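Gekberg Hands the Dull Part to a Gripper

BRØNDUM, 8 Jun 2021. Parts packer Gekberg has put its first Toker handling cell on the day shift, ending a long tradition of 62 people lifting the same bracket and complaining about the same shoulder.

The cell moves 1704 brackets a shift. The old record was 1000, set in December by a crew that had been promised pizza.

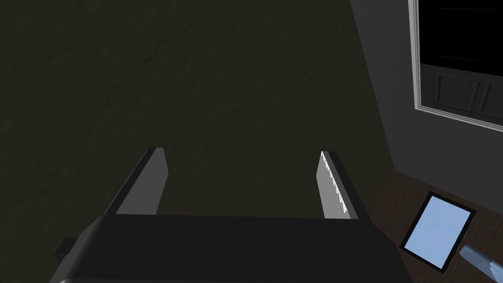 No jobs were cut. Packers now rotate through setup, inspection and a two-week course in Trokance, the control software, which crashed only once during the demonstration for management.

"I lifted brackets for nine years and I don't miss a single one," said shift lead Preben Bergmann. "Now I get paid to tell a machine it's wrong. At home I do that for free."

A second cell follows in December. Gekberg expects 2000 brackets a shift and fewer requests for pizza.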